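Snacks, a blue basket and one paper bag

I promised in my last post that I would write more about small things in my daily life, so today it is the snack basket. It is perhaps not an exciting subject, but I think about it more than I should.

When I moved to the flat in Gerkiveck I had no cupboard for sweets. The kitchen is narrow and the shelves are full of rice, tea and glass jars. So I bought a light blue plastic basket with slots in the sides, and I decided that every biscuit, bar and packet in the house must live in it. If it does not fit in the basket, I do not buy it. This was in March and I am still keeping to the rule, more or less. 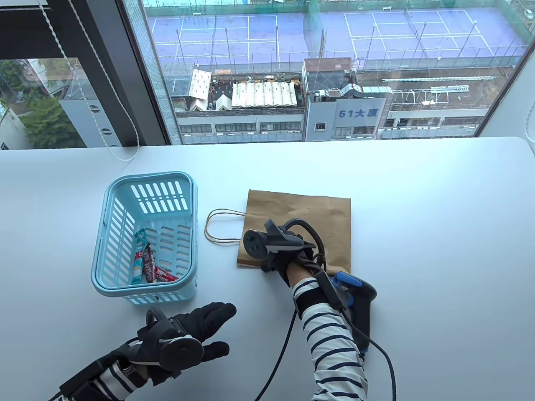 The white table by the window is the best place for sorting. There is a lot of light, even with the blind down, and I can put everything in one place before I decide what stays at home and what goes into the bag. I look over the roofs for a while, then I begin. It should take five minutes, but I am slow in the mornings.

My method is simple. I take the packets out one by one and look for the date. Some makers print it in a good place and some hide it in the fold, where you must pull the plastic flat to find it. Last month I found a nut bar from Grarus that was already 3 weeks too old. I ate it anyway and it was fine, only a little hard.

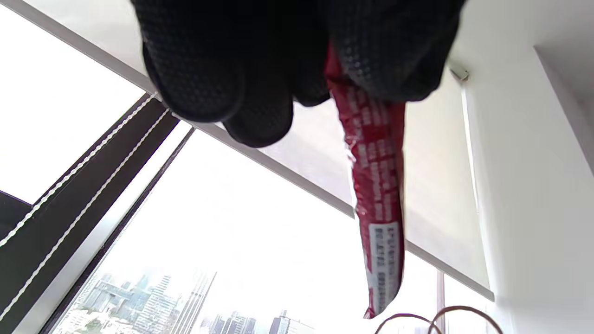

Red packets are my weakness. I don't know why, but in the shop my hand always goes to the red ones first. My mother was the same with yellow. At the Melton shop near the tram stop they put them at the end of the aisle, exactly where one waits to pay, and I am sure this is on purpose. I now try to go there only after lunch.

After the dates comes the packing. I used to carry snacks in a plastic bag, but it made a terrible noise in the library and everybody looked at me. A paper bag is quieter, if you don't squeeze it. I keep the bags flat, folded closed, and I use each of them until the handle comes off. The kind with twisted paper handles lasts longest, in my experience.

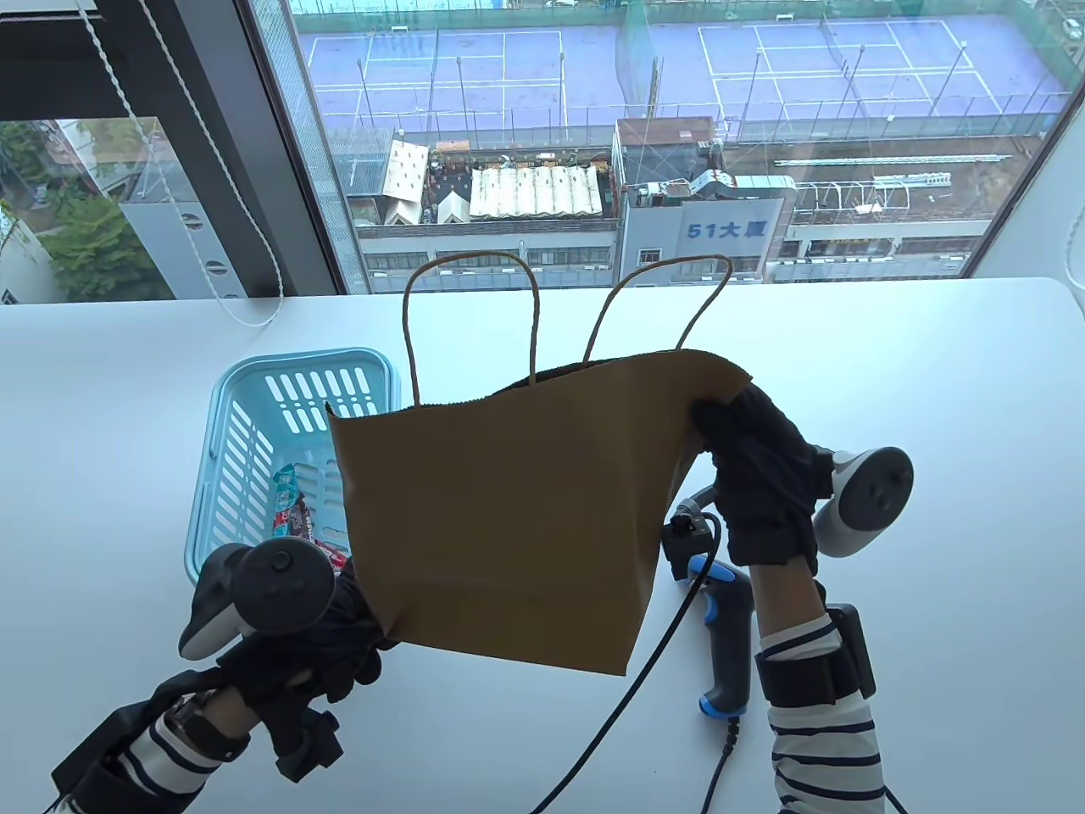 The paper bag with its handles up, and the basket waiting behind it.

One thing I have learned about these bags is that you should open them fully before you put anything in. Push your hand down into the corners so that the bottom becomes square. Otherwise the heavy packets slide to one side and the bag leans, and then it falls over on the floor of the tram. I have collected rolling sweets from under a stranger's seat and I don't wish to do it again.

I put the flat things against the sides, the bars in the middle, and anything with chocolate on top – it must not be pressed. A reader wrote to ask if I put a napkin at the bottom. I do, but only in summer.
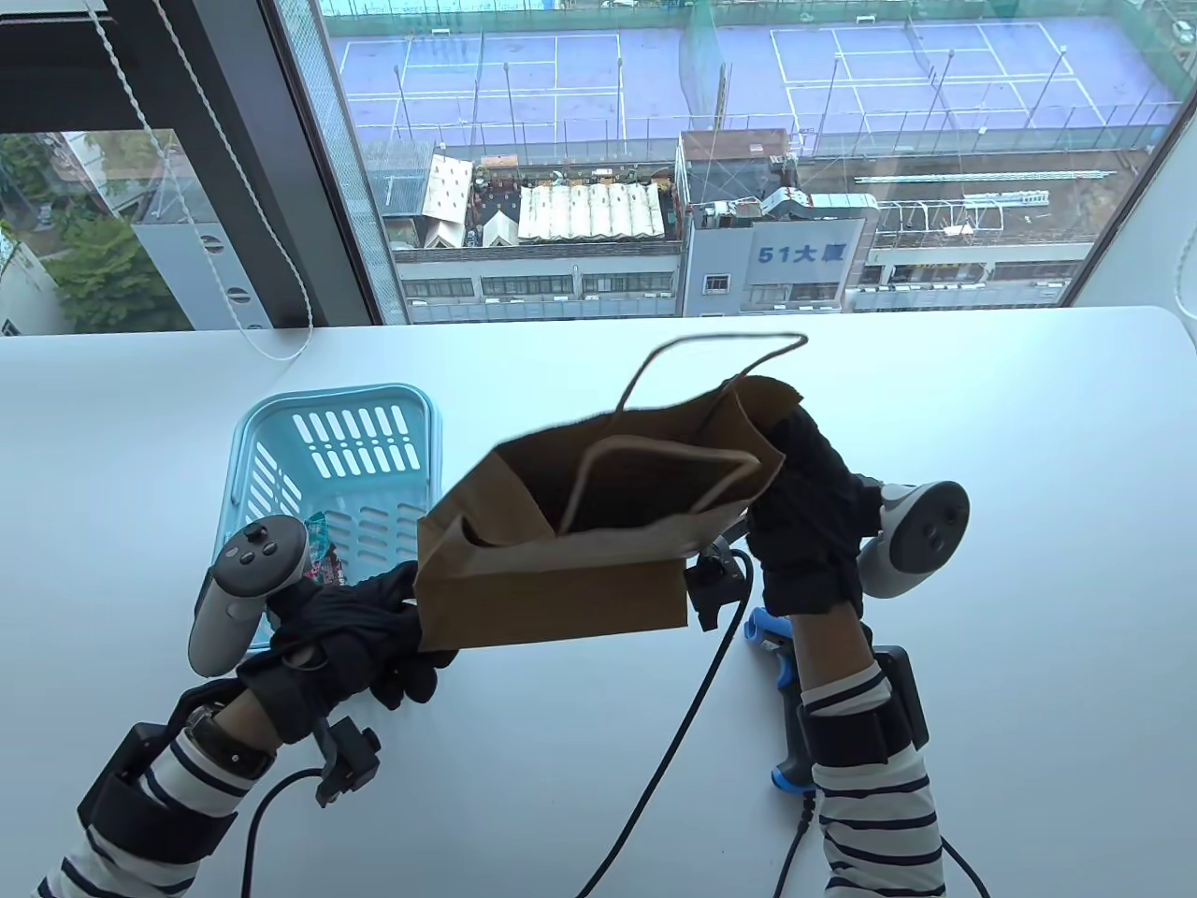
Brown paper, already with some folds in it.

When a bag becomes too soft I cut it open and use the paper for lining the drawer, or for wrapping bread. The handles I keep too, in a jar. They are good for tying up herbs.

Next time I will write about the bakery Vlachou, where I got a very nice box with a lid, and I will also answer the question about the tea tins.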